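Small White Houses: Gallery
30 September 2018

Welcome to the gallery of our model houses. They are simple boxes in white, made for the Nastow table layout, and we have worked on them since August. I put here the notes which visitors ask for most often. Please excuse my English, I try to write carefully.

The first house
We drew it four times before we were satisfied. The walls inside were the difficult part — they must stand straight, or the floor does not sit well.

The open front
One white house is held over the long rail, with its inner walls and its floor open to view. More white models stand on the left side of the table. 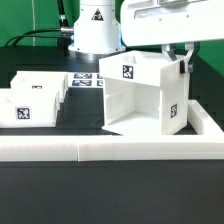

Can I paint a model like this at home?
Use a thin primer first and let it dry for six hours, then two light coats of acrylic paint are enough.

The rails
Our borders are made of straight pieces, and they meet at the corner to form an L. I like the seams to stay visible, but my colleagues at Relberg prefer to fill them.

The markers
The black-and-white patterns are printed separately. We keep them flat in a folder, for a bent one is difficult to glue well.

The next layout
For Cetano we plan a longer street, with a small square at the end. The drawings are ready and the first walls will be printed soon.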